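Hiverora – Qui sommes-nous

Accueil > La société > Qui sommes-nous

Hiverora est une agence réceptive et un bureau de représentation touristique. La société conçoit, contracte et exploite des séjours en moyenne montagne pour le compte de tour-opérateurs, d'autocaristes et de comités d'entreprise. Elle ne vend pas directement au public individuel, à l'exception des prolongations de séjour demandées par des voyageurs déjà inscrits sur un dossier de groupe.

Activités

L'activité se répartit en deux pôles. Le pôle réceptif prend en charge l'hébergement, la restauration, les transferts et l'encadrement des groupes. Le pôle représentation assure la promotion de destinations et d'hébergeurs auprès des professionnels : salons, démarchage, voyages de reconnaissance, formation des agents de comptoir.

Les deux pôles disposent de budgets et d'interlocuteurs distincts. Un hébergeur représenté par Hiverora n'est pas prioritaire dans la programmation du réceptif ; il est soumis à la même grille d'admission que les autres fournisseurs.

Portefeuille

Le portefeuille compte 411 établissements sous contrat, hôtels, résidences de tourisme et centres de vacances confondus. Parmi eux, 141 disposent d'une capacité suffisante pour recevoir un autocar complet, conducteur et accompagnateur compris. Les contrats sont conclus pour une saison, hiver ou été, et renégociés séparément.

L'admission d'un établissement suppose une visite sur place et la remise des pièces suivantes : attestation d'assurance, dernier procès-verbal de la commission de sécurité lorsque la catégorie de l'établissement l'exige, plan des chambres avec répartition des lits, conditions d'accès et de stationnement des véhicules longs. Un changement d'exploitant entraîne la reprise complète de la procédure.

Les allotements sont gérés par contingent. La date de rétrocession figure au contrat de chaque hébergeur et est reproduite sur le devis adressé au client. Passé cette date, les chambres non confirmées retournent à l'hôtelier sans préavis. 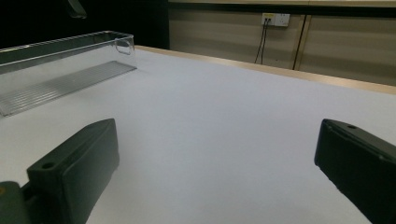
Les demandes hors contingent sont traitées au cas par cas. Le prix appliqué est alors celui communiqué par l'hébergeur au moment de la demande ; les remises de volume prévues au contrat ne s'y étendent pas, sauf accord écrit.

Hikier, programme de randonnée

Hikier est la marque sous laquelle sont commercialisés les séjours de randonnée accompagnée. Le catalogue comprend 7 itinéraires, en étoile ou en itinérance, classés selon le dénivelé journalier et la durée de marche effective. L'encadrement est confié à des accompagnateurs en montagne titulaires du diplôme d'État. Le transport des bagages entre étapes est inclus dans les formules itinérantes, dans la limite d'un bagage par personne.

Les descriptifs techniques Hikier sont remis aux partenaires sous deux formes : une fiche commerciale destinée au voyageur et une fiche d'exploitation indiquant les points de dépose, les itinéraires de repli et les horaires des remontées mécaniques ouvertes en été.

Partenaires

Deux correspondants permanents relaient Hiverora à l'étranger. Kasprzak couvre le marché polonais et traite l'ensemble des dossiers scolaires et sportifs en provenance de ce pays. Roswood intervient sur les marchés britannique et irlandais, principalement pour les groupes de ski et les associations de marcheurs. Les devis émis par ces correspondants engagent Hiverora dès lors qu'ils portent un numéro de dossier.

Capacité de traitement

Le service groupes instruit 3 000 demandes de devis par an. Chaque demande reçoit un numéro unique, conservé de la cotation à la facture de solde. Le devis mentionne séparément les prestations terrestres, les transferts, la taxe de séjour et les gratuités accordées au responsable du groupe et au conducteur.

La liste nominative et la répartition par chambre doivent être transmises dans le format fourni avec la confirmation. Les régimes alimentaires sont à indiquer sur la même liste. Les modifications communiquées par téléphone ne sont prises en compte qu'après confirmation par courriel.

Assistance pendant le séjour

Un numéro d'assistance est inscrit sur le carnet de voyage. Il est réservé aux accompagnateurs et aux conducteurs. En cas de fermeture d'une route d'accès, le service d'exploitation recherche un hébergement de substitution et en informe le donneur d'ordre avant tout engagement de frais.

Organisation commerciale

Les brochures d'hiver sont diffusées en juin, celles d'été en décembre. Les tarifs professionnels sont accessibles dans l'espace partenaires, sur identifiant. Les demandes d'ouverture de compte sont examinées le mercredi et doivent être accompagnées d'un extrait d'immatriculation et d'un justificatif de garantie financière.

Espace partenaires | Devenir fournisseur | Conditions générales de vente | Mentions légales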